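Greifersatz Dromeo im Test: Haltekraft gut, Fehlererkennung mangelhaft

Geprüft wurde der Zweifingergreifer Dromeo mit Firmware 1510 an flachen, runden Schalen. Aufgabe: am Rand greifen, anheben, versetzt ablegen. Bei dünnen Rändern meldet die Steuerung auch dann »Teil gegriffen«, wenn die Finger leer schließen. Der Rand liegt beim Griff im schmalen Spalt zwischen den Innenflächen, für die Auswertung bleibt kaum Weg. 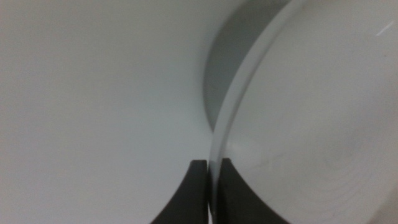
Fehlerbild

In 26 Zyklen trat die Falschmeldung 3-mal auf. Der Arm fuhr jeweils ohne Teil zur Ablage und quittierte den Auftrag. Ein Fehlercode wurde nicht gesetzt. Das Protokoll zeigt den Sprung nur im Motorstrom.

Zweiter Punkt: die Leitungsführung. Freie Schlaufen am Arm können in den Arbeitsraum geraten. Das Handbuch von Mitmont nennt keinen Mindestbiegeradius und keine Befestigungspunkte.

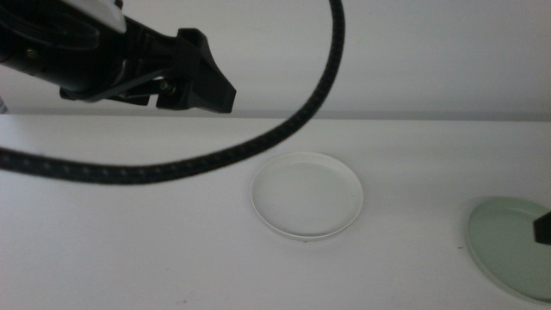
Lässt sich die Falschmeldung per Parameter abstellen?
Nur teilweise. Eine engere Schließschwelle senkt die Quote, führt bei weichen Rändern aber zu Abbrüchen.

Sicherheit

Nach Not-Halt öffnen die Finger beim Wiederanlauf ohne Freigabe. Ein gehaltenes Teil fällt. Der Punkt wurde an Mitmont gemeldet, eine Antwort steht seit April aus. Bis dahin: Wiederanlauf nur mit leerem Greifer.
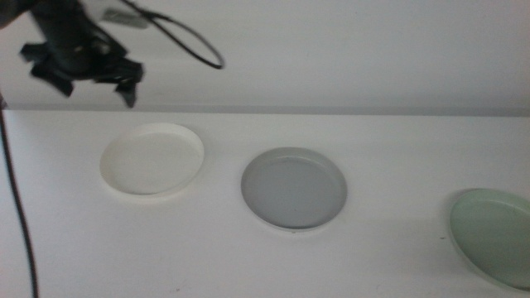

Carmela Garrido
Prüftechnik, Peñalver

Wertung: 2 von 5 Punkten. Mechanik und Wiederholgenauigkeit sind ordentlich. Für unbeaufsichtigten Betrieb ist der Satz ohne externen Teilesensor nicht geeignet.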